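# The Second Life of a Steamed Bun

My mother never owned a steamer. She had a colander, a saucepan that almost fit underneath it, and a dish towel she knotted around the lid, and on that arrangement she fed three children and whoever had followed us home. I mention it because people write to this magazine every winter asking what to buy before they start making buns, and I always feel a little guilty telling them to buy anything at all.

Still, I have come around to the countertop electric steamer, the kind with a pot that sits on its own little cooker base. I held out for years. I thought it would be one more thing to store next to the waffle iron (and it is stored next to the waffle iron, on the weeks it gets put away, which are few). But a bun is a thing you want at odd times. You want one at seven in the morning with the radio on, or late on a Friday when supper was a long time ago, and on those occasions I don't much care to babysit a burner.

The dough takes kindly to being made ahead. I use 300 grams of plain flour and 149 grams of lukewarm water, a figure so fussy that I should explain it came off my old kitchen scale one July afternoon when I meant to pour 150 and the dough turned out so nicely I wrote it down as it stood. Add a teaspoon of yeast, a spoonful of sugar, and a little oil. Knead until it stops arguing with you. Let it puff up, shape it, and then let it rest again, which is the part everyone skips and the part that makes the difference between a soft bun and a doorstop.

Steaming a fresh batch is pleasant work, but the everyday business is warming up yesterday's. Two at a time suits me, with plenty of room between them on the perforated floor of the basket, and a plate set close by so there is no trip across the kitchen with something round and slippery. I lift the glass lid away from me and lay it flat on the table, well clear of my elbow. 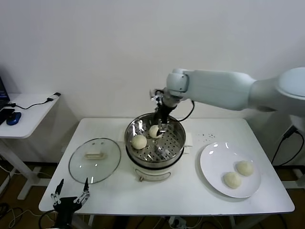 Nives Costa thinks I am too generous with the space. She has told me more than once that buns like company, that she packs hers in until they are shoulder to shoulder, and that if they come out stuck together you simply pull them apart and eat the torn one first. Parchment, in her view, is for people who don't like washing up, and she would sooner oil the basket with her fingers and be done with it.

I have tried it her way, and I'll grant her that the torn side is very good with butter. For fresh dough I still want the gap. A raw bun needs somewhere to grow, and two that meet in the basket tend to flatten where they touch. For reheating, squeeze them in as you like!

As for how long, a cold bun from the refrigerator wants about five minutes once the steam is properly going, and one from the freezer perhaps twice that. Press the top lightly with the back of a spoon. If it springs up again, it's ready. Tongs are fine for getting it out, provided you hold them as though the bun belonged to somebody else, because a hot one dents easily and will keep the mark all the way to the table.

Afterward, unplug everything, let the water cool, and pour it out the same day. Wipe the inside of the basket while you're there. Then brush the crumbs off the table, or leave them until after the second bun, as I generally do.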